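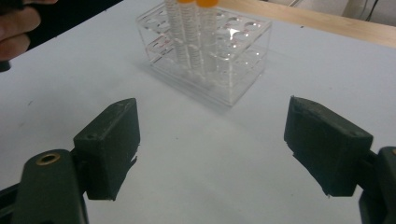 Projects > Lostari > Workshop build

4.2 The hand-held gripper and the tube task

Figure 3. Hand-held gripper with its fingers open, facing the clear acrylic rack. Three graduated conical tubes stand in the rack.

We built Lostari in a shared workshop, in the evenings, and the gripper is the part we enjoyed most. Both fingers and both arms are dark green, and the left arm carries a round brass-coloured insert on its upper face (Figure 3). Teun Brouwer drew the first finger in December, and we were on our fourth version by the time it closed squarely. The lower edges still come out rough. We left them that way, as the flat inner faces do all the holding.

Tubes turned out to be a lovely test! The rack is see-through and so are the tubes, so the camera has very little to go on apart from the printed scale and, where it is in view, an orange cap. Inès Ferrand and Prasanna Khan recorded 119 demonstrations by hand, each up to 20 seconds long, starting with the fingers wide open and ending with one tube lifted clear of its hole. We kept 64 of them for training - the others had a knocked rack or a slow start. Maarten Vermeulen then ran the same fingers on the Katton arm, with no change to the mount, and those runs are reported in Section 5.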